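Setting Up a Case File in Clasovus

Read this section before adding your first true crime case to the archive. You need an editor account and at least one source document, such as a court opinion, a trial transcript or a newspaper report.

Creating the case

1. Sign in and open Cases from the left menu.

2. Select New Case. A blank record opens with the status set to Draft.

3. Enter a case name. Use the defendant's last name followed by the county, for example "Lengyel, Narach County." If the case was never charged, use the victim's last name.

4. Enter the date of the offense. If only the month is known, enter the month and year and leave the day blank. "October" with no day is accepted. Do not guess.

5. Choose a case type: Homicide, Attempted Homicide, Missing Person, Fraud or Other.

6. Select Save. The case number is assigned at this point and can't be changed later.

Note: The name field is searched by the public site. Keep nicknames given by the press out of it and put them under Also Known As.

Adding people

1. Open the People tab and select Add Person.

2. Enter the full name as it appears in the court record.

3. Assign a role. Each person can hold up to 3 roles in one case. A neighbor who found the body and later testified should be listed as both Discoverer and Witness.

4. For anyone charged, fill in Outcome. Pick Convicted, Acquitted, Dismissed or Pending.

Caution: Never assign the role Offender to a person whose outcome is Pending or Acquitted. Use Accused. The public page updates within minutes of saving. 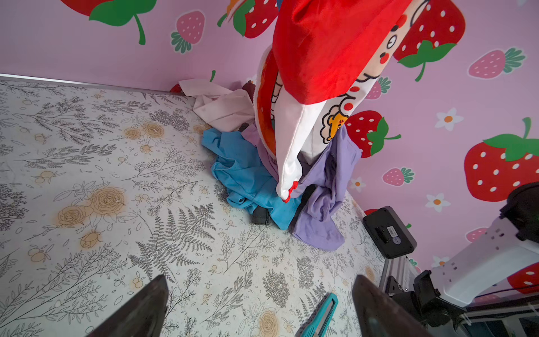

Building the timeline

1. Open the Timeline tab and select Add Event.

2. Enter the date and time. Times are stored in the local time of the place where the event happened.

3. Write a summary. The limit is 985 characters, including spaces. Longer text is rejected when you save, so draft it elsewhere if you expect to run over.

4. Attach a source. Events without a source stay hidden from the public page.

5. If two sources disagree, add one event for each and tick Disputed on both. The events will display side by side.

Note: A confession that was later withdrawn is entered as two events, one for the statement and one for the withdrawal.

Requesting review

1. Open the Review tab and check the list of missing fields.

2. Choose a reviewer. Dalia Saber handles homicide cases. Bouchra Tazi handles all other types.

3. Select Send. The status changes to In Review and the record is locked.

If you need to make a change while the record is locked, ask the reviewer to return it. If error 846 appears when you select Send, an attached source has no page reference. Open the Sources tab, add the page, and send again.

Last revised Friday, January 9, 2026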